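# Skuremex two-deck countertop oven, after one wholesale season

We bake bread and rolls for cafes and two grocery stores. No storefront, no walk-in trade. In September we replaced a tired four-pan convection oven with the Skuremex two-deck, bought through Benard, a restaurant supply dealer. This review covers the oven as used for wholesale bread in small batches. If you bake mostly cookies or sheet cake, some of the complaints will matter less to you.

## Setup

The oven needs a dedicated 40-amp circuit. The spec sheet says so on the second page, in small type, and the sales page leaves it out. Our electrician, Tarun Chaudhary, had to pull a new line from the panel. Budget for that before ordering.

The unit ships fully assembled except for the legs and the steam tray. The legs thread in without trouble. The steam tray clips are thin and one was bent on arrival. Benard sent a replacement in the next delivery and did not ask for the old one back. Clearance at the rear must be at least 2 inches, and I would allow more, as the vent sits low and blows straight back.

The first burn-off calls for an empty oven at full heat. Ours smelled strongly of machine oil for the whole cycle. Run it with the back door open. A second burn-off cleared the rest of the smell, though the manual only asks for one.

## Heat

Each deck has its own top and bottom elements with separate dials. Preheat to 450°F takes about 40 minutes for the stone to catch up, well after the ready light comes on. The light reads air temperature only. I load by a probe thermometer held against the stone and ignore the light.

Recovery is good. With a full load of cold-proofed loaves, the lower deck is back to its set point before the crust starts to color. The upper deck lags, and the left rear corner runs hot on both. Haziq Osman, who handles the early bake, turns the pans once at the halfway mark and gets even color. Without the turn, the loaf in that corner comes out a full shade darker.

The dials are marked in steps of 25 degrees with no stops between. Repeating an exact setting takes a steady hand. We put a strip of tape on the panel and marked our three regular settings in pen. A digital control is offered on the larger model. It should be on this one.

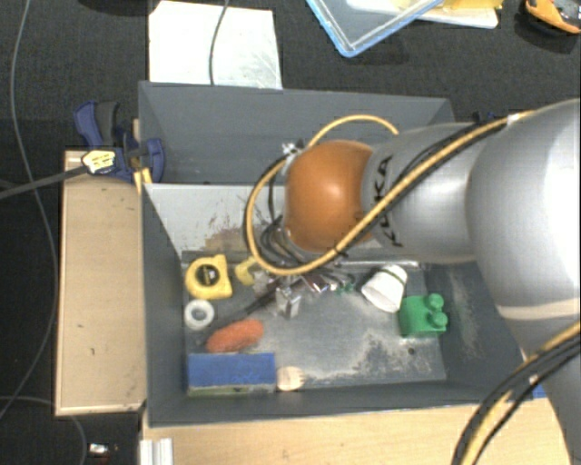 Steam is the weak point. The tray holds a small amount of water and boils it off quickly, so the first load gets a good burst and the second gets very little unless you refill. Refilling means opening the door and losing heat. For rye and other dense loaves we add a cast-iron pan of hot water on the floor of the lower deck, which works but takes up room. The Ueda oven we tried at a dealer's test kitchen has a side port for adding water with the door shut. It also costs a good deal more.

## Capacity

The listing claims 14 one-pound loaves per load across both decks. That is correct only for loaves in narrow pans placed edge to edge. Free-form loaves need space to spread, and we load 5 per deck. For dinner rolls, each deck takes one full sheet pan with a finger's width to spare on each side. Some pans with a rolled rim will not clear the door frame. Measure yours across the outside of the rim.

## Cleaning and upkeep

The stones lift out in halves. They are heavy, and the rear half is awkward to reach on the upper deck. Brush them dry and do not wash them. The crumb gap behind the stone fills faster than expected and is easy to miss. We clear it weekly with a long paintbrush.

The door glass comes off with two screws. The gasket is the part most likely to wear. Ours has a flat spot near the hinge and now lets a little steam out on that side. A new one is $129 from Benard. Premetti sells one for less that is listed as a match. I have not fitted it and cannot say how well it seals.

The door handle stays cool enough to hold bare-handed on the lower deck. On the upper deck it does not. Use a mitt.

## Support

I wrote to Skuremex with a question on the hot corner. Alžběta Šťastný in their service department replied the next morning with a diagram showing how to shift the baffle plate. Moving it narrowed the difference but did not remove it. The procedure is not in the printed manual.

## Verdict

Bread from this oven is better than what we made in the convection unit. Bottom crust is firm, oven spring is stronger, and the cafes have noticed. It suits a small wholesale kitchen that bakes in two or three loads with time between them. For back-to-back loads of steamed bread, look at something with a water port. I would buy it again at the same price, with a spare gasket on the order and a call to the electrician first.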